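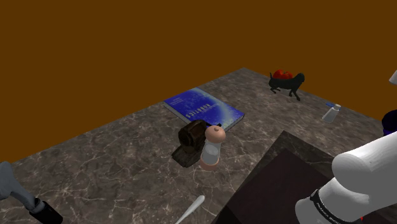
4.2 What the thermostats told us

Figure 3. Rendered view of a marble countertop with a blue book lying on it.

I'll admit I went into this part of the study expecting the furnaces to be the story. Britta Lindemann and I had logged indoor temperatures in 13 homes in Histosville and 12 in Wedton, and by the end of January we had 2663 usable heating cycles to dig through (plus a pile of junk readings from one thermostat that sat right above a floor vent, which we threw out). The Wedton homes ran much shorter cycles, and my first guess was oversized equipment. I was pretty attached to that guess!

Then Britta sorted the cycles by how far the owners had let the house cool overnight, and my nice theory started to wobble. Homes with a setback of over 6 degrees had long morning runs whatever furnace they had, and the short cyclers were mostly people who never touched the dial at all. We'd been mixing two habits together and calling it a hardware problem.

So we split the data. For the steady-setting homes, equipment size still mattered, and the bigger units did switch on and off more often. For the setback homes we couldn't find a size effect we'd want to defend, at least with a sample this small. I'd love to rerun it with more houses on the setback side, especially older ones with leaky ducts, which we barely had.

One more wrinkle. The Wiegand loggers save a reading only when the temperature changes, while the Ellus ones save on a fixed clock, so very short cycles can slip past the Ellus units. We put both types side by side in two of the Wedton homes and used the overlap to correct the counts. The correction is described in Section 4.3, and the uncorrected numbers are in the appendix.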